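About Cerari

Good rules make better robot work, and we love writing them!

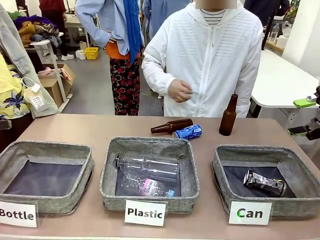
Cerari started in January with two people and a shared grumble: every team teaching machines to sort had its own private idea of what "done" meant. So Hnat Kushnir wrote ours down, and we've been adding to it ever since – 15 pages so far, free for anyone to use. Our favorite rule is still the plainest. Every basket gets a paper label, one word each, like Plastic or Can, propped in front where people can read it. Dented cans stay in the set along with the neat ones, and glass gets its own procedure.

Today we are a team of seven, working with partners at Bralside and Folport. We test each new rule at the table before it goes in, and we read every comment you send. Keep them coming!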